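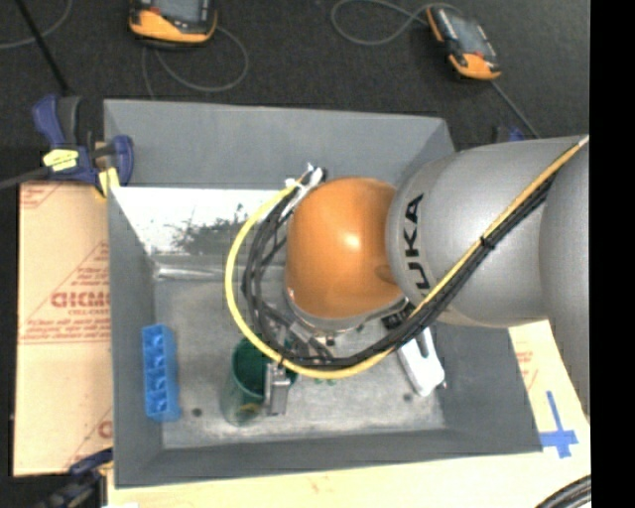

Chrysoula thinks the sloping sides are the whole trouble with the big grey bin, and that we should go back to the straight-sided ones from Dastodley. Anything round ends up in the middle sooner or later, she says, and then you've got a pile when you wanted a spread.

I half agree. But I like this bin! It's roomy, the grey doesn't fight with the colors of the things in it, and I can reach the bottom without climbing on the step stool. The Dastodley ones are so deep that I had my whole shoulder in there last June looking for a bottle cap. So the grey one stays for now, and I'll write down how it goes.

Saturday, mostly sorting. Finally went through the object shelf with Helmi, who came in for an hour and stayed till past three. Notes before I forget:

- Green cup: keep. It's see-through enough that you can lose track of the rim under the overhead light, and I want a few awkward things in the set. Stands up fine on the bin floor if you put it down gently.
- Blue block with the row of four hollows along the top: keep, but it needs a name. The sheet has it as "blue thing", and Thắng has been writing "boat" (why boat??). I've put it down as "blue, long, 4 hollows" and that's what goes on the tag.
- White stuff generally: there's too much of it. Helmi held up one piece after another and we couldn't tell which line on the sheet it belonged to. Ended up with a tray marked WHITE - ASK BRADLEY.
- Soft toys: out, all of them, into the bag by the door. They shed.
- The box from Virnanard: still taped up. The packing slip says 2472 and nothing else, so either that's an order number or somebody has sent us an alarming quantity of something. Tín has the email, I think.

Weights. We'd agreed on light things only, up to 100 grams, and then I put the mugs on the kitchen scale and of course they're way over. Moved them down to the bottom shelf with the jars. Didn't weigh the cup or the block yet - the scale's battery died while I was on the third mug, and the spare was in the drawer that sticks.

Bradley's suggestion (by phone, with a lot of wind going on behind him) was to stop filling the bin to please ourselves and put in just a few things, well apart, one of them standing. I've been doing more or less that already. A couple of things lying down, one upright, plenty of bare floor between. It does make it easier to see what you've got, and clearing up after takes no time at all.

Tags: I printed 14 on the Mạch label maker before the tape ran out. They stick well to smooth things and peel right off anything with a texture. Helmi wants to try paint pen instead. Fine by me, only not on the see-through stuff.

To do:

- tape for the label maker
- scale battery
- ask Thắng about "boat"
- find a lid that fits the grey bin, or stop pretending we have one
- open the Virnanard box with Tín there
- straight-sided bin back up from the basement so Chrysoula can try both

Bag of soft toys goes to Joritura on the next van.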